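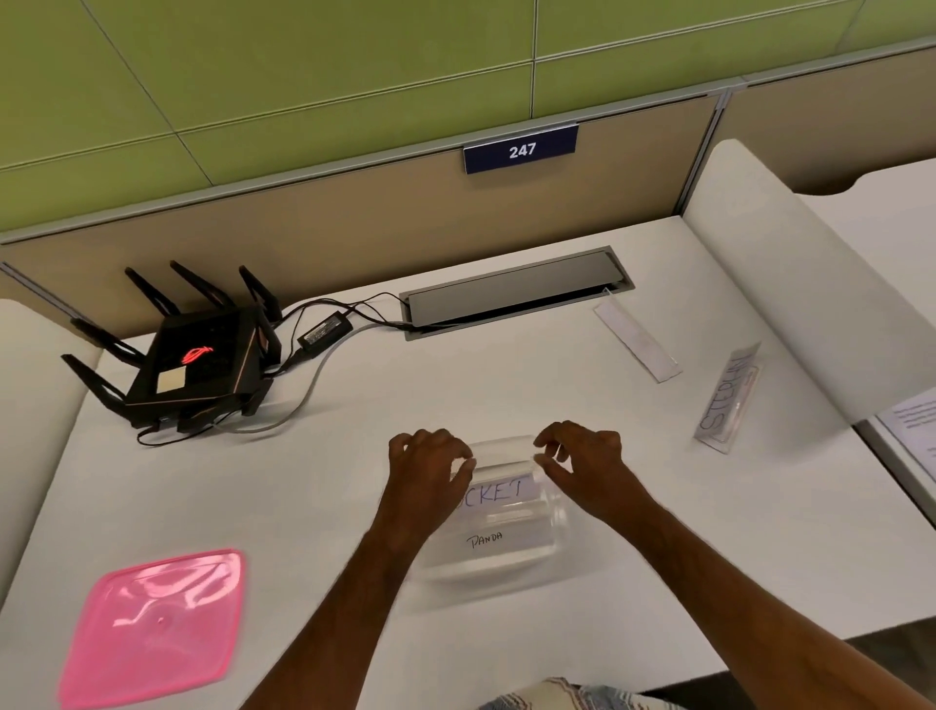
Dodder on the Line: Genji Noguchi on Keeping a Parasitic Plant in Cultivation

By Josiane Charpentier
August

Genji Noguchi keeps dodder alive on purpose. Most greenhouse managers who find the orange threads of Cuscuta on their stock pull the host, bag it and burn it. At the Fleury glasshouses, Noguchi maintains 167 host pots under double mesh and records what the parasite does to each of them.

"It's a morning glory relative that gave up on roots," he says. "The seedling has a short root stub that dies off within days. After that it is attached to something or it is dead."

The genus contains well over a hundred species. The stems are thin, yellow to orange, and carry scales where leaves would be. Chlorophyll is low or absent depending on species. Water and sugars come through haustoria, small pegs that press into the host stem and connect to its vascular tissue.

Noguchi's interest is in the first days. A seedling sweeps in a slow circle as it grows and will lean toward a suitable host before touching it. He films this from overhead at fixed intervals and measures the angle of the tip.

"Tomato gets a clear response. Wheat gets a weak one, and the coils on wheat don't usually amount to much. What I want is the set of plants in the middle, where some seedlings commit and some don't."

The seed is hard-coated and germinates poorly if sown as collected. His predecessor, Vangelis Gavalas, nicked each seed with a blade. Noguchi uses concentrated sulfuric acid, then repeated rinses, and sows on damp paper at a constant temperature. The last batch was 400 seeds. He transfers them to the pots once the shoot is as long as a fingernail.

"Too early and you crush it. Too late and it has spent its reserves. I have lost whole trays over a long lunch."

Containment takes up more of his schedule than measurement. Hosts are cut down before the parasite sets seed, except in one locked bay. Tools stay in the bay. Gloves and sleeves are checked at the door, as a broken piece of stem can reattach if it lands on a living plant. Drain water passes through a fine screen.

Aurélien Pichon, who runs the vegetable trials in the next house, was against the project at first and still inspects his own benches twice a day. "I asked for a wall," he says. "I got mesh and a door. So far I have found nothing, and I keep looking."

The collection also includes dried material. The oldest sheet is dated 1835 and shows a tangle on flax, with the flowers in tight knots along the stem. Noguchi has taken measurements from the flowers but has not been allowed to sample tissue. Species limits in the group rest largely on small floral parts, and pressed flowers have to be softened before they can be opened.

Asked what growers should do if they find it, he is brief. Remove the host along with the parasite, well past the last visible thread. Do not compost it. Watch the same spot in later years, as buried seed stays viable for a long time.

"And don't pull it off and leave the plant in place," he says. "The pegs are still in the stem. It can regrow from those."

The next series will pair two hosts in one pot to see which the seedling chooses. He has not decided on the second host.

Last updated: August, 4:10 p.m.

Related items
Broomrape seed in field soil: sampling notes from Mendalero
Mistletoe on old apple trees at Iton
Anatole Gaillard on pressing succulent plants
What a haustorium looks like in section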